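Visit to Helberg, kitchen robotics open day
Posted March 23, 2026

Helberg opened its test kitchens to visitors again this spring. I went with two colleagues from Starkeck, Nanami Onishi and Takumi Nomura. Registration was at the side entrance and took 14 minutes, mostly spent printing badges. There were 28 people signed up, split into two groups. Ours went upstairs first.

Wakana Hattori led the tour. She started with a short talk on why the group works in furnished rooms instead of a lab hall — cabinets, tile and ordinary daylight cause trouble that a clean bench never shows. Reflections off the countertop were a problem all through October, she said, and they ended up redoing a good part of their vision work.

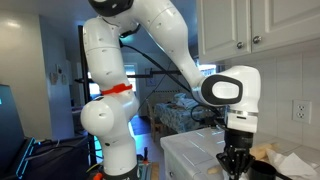
We had 11 minutes at each station, which was too short at the arm and too long at the software desk. Kenta Sekiguchi took questions at the arm. Takumi asked about grasping thin or crumpled things, and Kenta said paper is still harder for them than anything rigid. He would not give a success rate. He did say they change grippers less often than they used to, and that cable routing near the wrist takes up more of his week than he would like.

Downstairs, Malou Thygesen from Brudero went over the planning software. The slides were the same ones she used at Skjelbred last fall, with a new section on stopping distances. Nanami asked for a copy and got one by email that evening.

Coffee was in the lobby. Parking is free but the lot fills early — we ended up on the street behind the building. The next open day is planned for October and sign-up will be through Helberg's site.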